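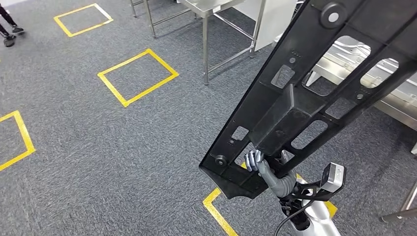

Tarnbridge Record Office opens suffrage society papers to readers

The surviving papers of the Tarnbridge Women's Suffrage Society will be open to readers for the first time from October, following the completion of a cataloguing project at the Tarnbridge Record Office.

The collection comprises 1445 items, among them minute books, subscription lists, printed handbills and letters exchanged with branches in the neighbouring towns of Sollen and Denel. It was deposited by the family of the society's last secretary and had until now been available only by written application.

Of particular interest to historians is a petition presented to the borough council in support of the parliamentary vote for women. It carries 2928 signatures, many of them accompanied by an address and an occupation. Mill hands, teachers, shopkeepers and domestic servants are all represented, and several streets near the canal appear to have been canvassed house by house.

Hạnh Đỗ, the archivist responsible for the catalogue, said that the petition would alter the accepted view of the society's membership.

"Earlier accounts of the movement in Tarnbridge relied on newspaper reports, which named the speakers and the platform party and very few others," she said. "The petition and the subscription lists show support in parts of the town where it had been assumed there was little. Readers who are researching a family or a street should find a good deal of new material."

The correspondence also records a lengthy disagreement with the Denel branch over the use of joint funds. The two branches held separate summer meetings for several years as a result, and relations were restored only when a shared organiser was appointed. Her weekly reports, which describe attendance, weather and the cost of hiring halls, survive almost complete.

Two of the minute books remain with the conservator and will be added to the collection at a later date. A typed transcript of the first is available on request.

Cataloguing was supported by a grant from the Saithong Trust, which has also met the cost of copying the petition. Roughly 1000 of the names have been indexed so far, and the index may be consulted in the search room. The remainder will be added in stages.

An introductory talk on the collection will be given in the lecture room on Wednesday, September 19, 2018, at 2 pm. Admission is free, but places must be reserved through the enquiry desk. Readers wishing to consult original documents are asked to bring proof of address and to order items at least one working day in advance.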